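## Section 4. Sorting small hardware with the two-arm bench

The Kiris bench guide is written for staff who will supervise sorting work and decide how much of it may be left to the machine. Section 3 covered power, networking and the emergency stop. This section covers the sorting chore itself: taking mixed nuts and washers from the mat and placing them in the parts tray.

Readers often ask whether the bench can take over the job completely. At the present release it cannot. Sorting is approved as a supervised chore, and the limits set out in 4.5 apply to every site, including those at Plunden and Wainwright.

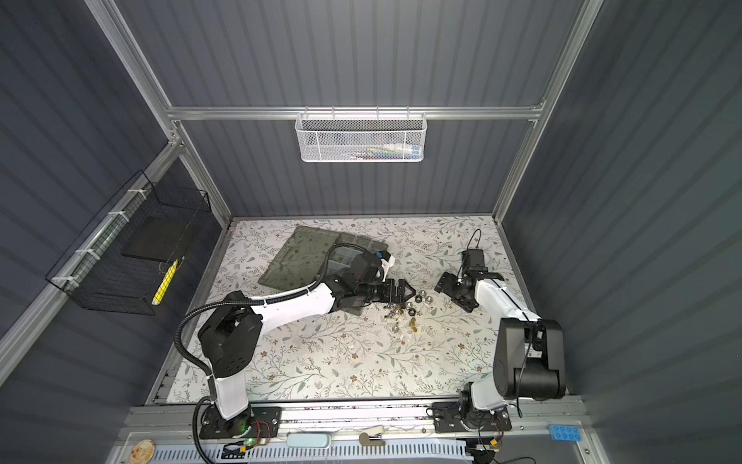 Leanne Rowbotham

### 4.1 What the chore requires

A person clearing a spill of hardware does several things without thinking. The person slides a washer to the edge of the table to pick it up, shakes two nuts apart, and feels when a part has slipped. The arms must do each of these as a separate action, and some of them are not yet dependable.

Hexagonal nuts are the easier parts. They have flat sides for the gripper fingers to close on, and they stand high enough above the mat to be reached from the side. Flat washers are harder. A washer lying flat offers very little edge, and where washers overlap, the system may treat two of them as one.

Supervisors should plan work with this difference in mind. A batch made up mostly of nuts can be started with light supervision. A batch with many washers should have an operator at the bench throughout.

### 4.2 Before starting

1. Confirm that the emergency stop has been tested during the current shift.
2. Check that both base plates are tight on the front rail. Do not adjust them while power is on.
3. Move each arm slowly through its range in manual mode. The cable conduit must follow the arm freely and must not catch on the base or the shoulder.
4. Lay the mat flat. Wrinkles will hold washers on edge and spoil the pick height.
5. Set the parts tray on the mat where both grippers can reach it. The tray need not be square to the walls, but it must not be moved after step 7.
6. Pour the mixed hardware onto the mat. Spread it by hand until most parts lie in a single layer.
7. Select **Locate Tray** from the Jorkon menu and wait for the confirmation tone.

> **Note:** The printed mat is accepted for this chore. Sites that change to a different mat must repeat the background check in Section 2 before sorting.

> **Caution:** Keep hands outside the enclosure from the end of step 7 until the arms have been parked.

### 4.3 Running a batch

1. Load no more than 50 parts for a first batch.
2. Choose **Sort**, then **Two Arms**. The single-arm setting is slower and is intended for fault finding.
3. Assign a tray compartment to each type of part. Leave one compartment unassigned for rejected parts.
4. Set the speed to 26 percent. Higher speeds are locked until a supervisor has signed the site record.
5. Press **Start** and watch the first ten picks closely.
6. If a gripper closes on nothing three times in succession, the bench will pause. Spread the parts again after parking the arms, then choose **Resume**.
7. When the bench reports that the mat is clear, park both arms and look for yourself.

Step 7 is required. The bench reports a clear mat when it finds nothing more that it can recognize, and a single nut close to the outside wall of the tray may be missed. In the site trials this was the most common form of unfinished work.
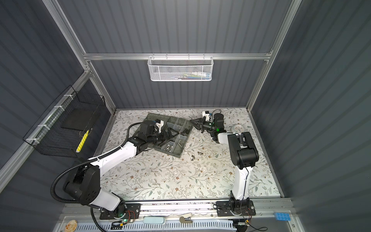
*Figure 4-2. Both arms at the parts tray, with nuts in the lower compartment.*

### 4.4 Clearing common faults

**A part is dropped beside the tray.** Allow the bench to finish its current pass. It will normally return for a dropped part on the next one. If the part is still there after two passes, park the arms and place it by hand. Record it as an assisted pick.

**The arms wait for each other.** Each arm gives way when the other is over the tray. A short wait is normal. If both remain still for longer than one minute, press **Pause**, move the right arm back in manual mode, and choose **Resume**.

**A part lands in the wrong compartment.** Do not correct it during the run. Let the batch finish, then enter the number of wrong placements in the site record. Repeated errors with one type of part usually mean that its sample must be taught again, as described in Section 6.

**A washer will not lift.** Remove it by hand after parking. Do not increase the grip force to make up for a poor approach, as this wears the fingers and marks the mat.

**The tray has shifted.** Stop the batch. Repeat **Locate Tray** before any further part is placed.

### 4.5 Limits on unsupervised work

The acceptance trial at Plunden used 800 mixed parts. The bench placed 700 of them correctly without help. The remainder were dropped, left on the mat or placed in the wrong compartment, and most of those were washers. A trained employee given the same parts finished sooner and left none behind.

These results support the following rules:

- The bench may sort nuts with an operator in the same room.
- The bench may sort washers only with an operator at the enclosure.
- The bench may not be left running in an unattended building.
- Sorted parts must be checked by a person before they go back into stock.

Sites have also asked about household uses of the same arms, such as sorting cutlery or tidying a drawer. No such use is approved. The present settings were prepared for small, rigid parts on a flat surface inside an enclosure - a kitchen offers few of these conditions. Requests for trials should be sent to Dennis Sowerby, with a short account of the chore and the objects involved.

The limits will be reviewed in October, when results from Wainwright are available. Until a revised section is issued, a local supervisor may tighten these rules but may not relax them.

### 4.6 Closing down

1. Park both arms and wait for the motors to release.
2. Turn the key to **Off** and remove it.
3. Lift the tray out level and empty each compartment into its own labeled bag.
4. Pick up any parts left on the mat and return them to the mixed bin.
5. Wipe the gripper fingers with a dry cloth.
6. Complete the site record, including assisted picks and wrong placements, and sign it.

Continue to Section 5 for care of the grippers and cables.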